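How to run a simulation station at a robotics open day

Most visitors to an open day want to see the arm move. A screen in the corner gets a glance and no more unless you set it up properly. These notes cover the simulation station we ran at the Clenix open day in September, next to the real arm on the Nartey bench. The steps should work with any simulator that has a camera at the wrist.

What you need

One computer with a decent graphics card, a large screen, a game controller and a spare controller. Ours ran Tronora, but nothing below depends on it. Put the screen at chest height so children can see it too. Leave space for a queue on one side only, or people will walk between the player and the screen.

Step 1. Choose one short task

Pick something a visitor can try in a minute or two. We used "move the gripper up to the window frame and stop before you touch it". Picking up small objects takes too long to learn and the queue stops moving.

Step 2. Save a start position

Save the arm pose before the doors open and bind the reset to a single button. Put tape next to that button. You will press it after every turn, and 300 visitors is a lot of turns.

Step 3. Slow it down

Set the top speed to 14 per cent. It feels far too slow to anyone who uses the system daily, but it is about right for a beginner. Turn off wrist rotation as well. With four directions and one button to close the fingers, most people manage without help.

Step 4. Start with the wrist view

Show the outside view for a few seconds, then switch to the wrist camera and leave it there. Tell visitors to look for the two fingers first and work out the rest from those. The camera is often tilted, so a level surface can look steep. Say this early, as it is the question we were asked most.

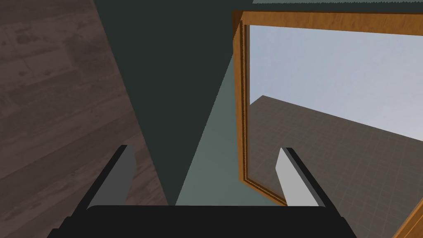 Wrist view with the gripper open. The wooden frame is on the right, with sky and tiled floor visible through it.

Step 5. Hand over the controller

Let the visitor hold it from the start. Explain one control at a time and keep your own hands off. If they get lost, reset and begin again.

Step 6. Move on to the real arm

Send each group to the bench afterwards. Keep everyone behind the barrier and have a member of staff at the stop button the whole time. Visitors who have tried the simulator tend to ask better questions here, mainly about speed and what happens in a collision.

Closing down

Save the log, charge both controllers and note any crashes. We had one, shortly after 2 pm, and a restart fixed it.

Related guides
Setting up a barrier for the Ramov arm
Packing list for a travelling demo
Choosing a game controller for teleoperation
Open day signs and floor tape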